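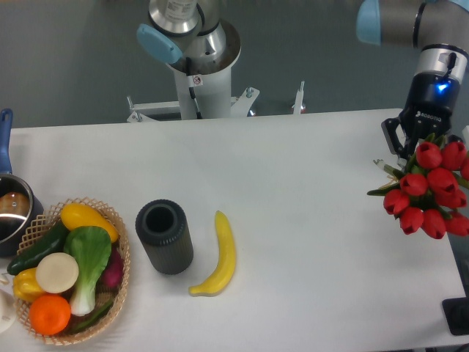 Review: the Pemero play food market set, after a term with our robotics club

Posted 25 Mar 2021

I have put off writing this because it feels a bit silly to review a bag of pretend vegetables for a room full of students who can all program rather better than I can. But three people have now asked me what we use for our picking and placing sessions, and my answer gets longer every time, so it may as well live on the club page.

Some background first. Our club, Desville Robotics, meets after lessons and has two arms to share, and this year we entered the Rey Cup for the first time. The main task is called Greengrocer: the team has to sort a shopping list of fruit and veg into the right places, with extra marks for anything awkward. The rules let you bring your own practice objects as long as they're "of ordinary kitchen size", and up until December we had been practising with foam blocks and somebody's tennis balls. It went beautifully and taught us very little!

So I ordered the Pemero set, and we have been using it ever since. The best thing about it is the variety of shapes. A pepper is a horrid thing to pick up if you've only ever planned for a cube (all those bumps and hollows, and the stalk end is different again), while an orange is easy to hold and very easy to send rolling off if you nudge it first. The cucumber taught the younger ones about picking a thing up by its middle. Bok choy was the surprise favourite. It has a proper stalk at one end and big leaves at the other, and the two halves of the club spent most of an evening arguing over which end to go for. I let them argue, as I was enjoying it.

The banana deserves its own paragraph. Our first program went for the centre of the outline, which on a curved thing isn't where you want to be at all, and Nadège Gaillard, who is in her last year with us, rewrote that whole part of the code on the strength of one yellow banana. She has since been seen glaring at real ones in the canteen.

Now the grumbles, as I do have a few. The colours are cheerful but a little too perfect, so a program that sorts by colour alone will look cleverer than it is. We got round that by piling everything together in a wicker basket and asking for one item at a time, and that showed up the weak spots soon enough. The smallest pieces are fiddly with a two-fingered gripper, and the radish in particular has tested everyone's patience. Storage is also left up to you – ours live in an old Stalau biscuit tin with a lid that sticks.

I would also say don't stop at the food. Add a saucepan with a long handle, something tall with an open top, and a bunch of artificial flowers if you can find one. Tulips are wonderful for this, all heads at one end and stems going every which way at the other, and our students learnt more from fifteen minutes with a bouquet than from my entire talk on grasp planning (I had slides and everything).

We ran 100 practice picks for our last club log and I was delighted with how much calmer the team had become by the end of them. If your club is still on foam blocks, I would get a set and start with the banana.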